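Labels that outlive the item: marking small stock in shared supply rooms
Speaker notes, long version

Ostap Hladun

Slide 1. Title

Say name, say Jander, say that the slides are posted and the notes go with them. Twenty-five minutes, questions held to the end unless somebody can't read a chart.

Slide 2. Scope

The talk covers low-value items that are issued and returned: pens, markers, rulers, blades, batteries, small hand tools. It does not cover chemicals, where the label content is set by regulation, or anything with its own serial number plate. Low value here means that replacing the item costs less than an hour of a clerk's time. Most supply rooms don't label these at all. The question is when it pays to do it and what kind of label survives.

Slide 3. Starting point

Our stock list at the start had 4,000 lines. After duplicates and dead entries were removed it had 3,869. The difference is small, but it was concentrated in writing supplies and adhesives, where the same product had been entered under the maker's name, the seller's name and a local nickname. Clean the list before printing anything. A label printed from a duplicate entry is worse than no label, as it scans correctly and reports the wrong thing.

Of those lines, 2,304 were judged worth labeling at item level. The rest are labeled at the bin. Show the decision table here and leave it up for a minute. Point to row four (item leaves the room and is expected back), which settles most cases without reading further.

Slide 4. Round surfaces

A flat label on a narrow cylinder fails at the edge first. The backing wants to return to flat, the adhesive creeps, the corner lifts, and then it collects lint. Three variables matter: barrel diameter, label stiffness, and the direction of the code.

On the direction of the code. A linear barcode wrapped around a barrel disappears over the horizon as seen by the reader. Bars at both ends are compressed and the quiet zone is lost. Run the code along the length of the barrel, so that the curve cuts across the height of the bars and each bar stays straight and full width. A ladder layout and a picket layout are easy to mix up in the template software, so say both terms and show both.

Human-readable text goes in the same direction as the code. People will turn the item in the hand anyway. 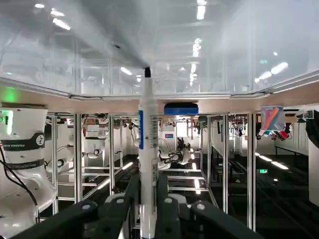 Ljubljana, Dec 23, 2022

The notes from this point were revised after the first delivery of the talk. Two slides were merged and the cost section was shortened.

A printed white label run lengthwise on a marker is the common case. Where the product has its own label strip, leave that clear if there is room on the other side. The maker's text tells the user what the thing is, and ours only tells them whose shelf it goes back to.

Slide 5. Materials

Paper with permanent adhesive: cheap, prints on anything, gives up within weeks on items handled daily. Skin oil gets under the edge.

Polypropylene: better against oil, but stiff. On narrow barrels it lifts sooner than paper does. This surprised us and we repeated the test.

Thin vinyl: conforms well, shrinks slightly over time, leaves a sticky margin. Acceptable.

Polyester with a clear overlaminate: lasts longest on flat items. Too stiff for pens.

The Fledosach film is a vinyl with a softer adhesive. We used it for everything narrow from March onward. It needs a clean surface and a day of rest before handling. I have no connection to the supplier and the price is not good.

Slide 6. Printing

Thermal transfer with a resin ribbon. Direct thermal fades near windows and should not be used for anything kept longer than a season. Laser is fine for bin labels.

Print density one step below the default. At the default setting the bars grow, and on small codes bar growth is the most frequent cause of a failed read. Check with a verifier if you have one. If not, use the oldest scanner in the building. If that one reads it, the others will.

Slide 7. What goes in the code

An item number and a check digit. Nothing else. No location, no date, no department. Those change, and the label does not. Tipene Lowther argued for a location prefix during the trial at the Kravets site and ran it for one shelf block. When the block was moved to another floor, every label in it had to be reprinted. He has agreed to my using this as a slide.

Slide 8. Returns

Skip if short of time. The return tray needs to be next to the scanner, within arm's reach. At Kravets the tray stood 2 meters from the scanner and items were dropped in unscanned. Moving the tray fixed more records than any change to the labels.

Slide 9. Software

Jisport is used for the stock list. The label template is exported from it as a plain text file, and any label program that accepts comma-separated input will do. Watch for leading zeros. Spreadsheet programs strip them on opening – keep the item number column as text at every step.

Slide 10. When not to bother

If the item is used up before it would be returned, do not label it. If people bring their own, do not label it. If the label covers a size marking, a lot number or a warning, use a bin label.

Slide 11. Contact and files

Template files and the decision table are in the folder linked on the slide. Leave this slide up during questions.

Likely question: two-dimensional codes. Yes, smaller footprint, but on a very narrow barrel the curve affects both axes. Refer back to slide 4.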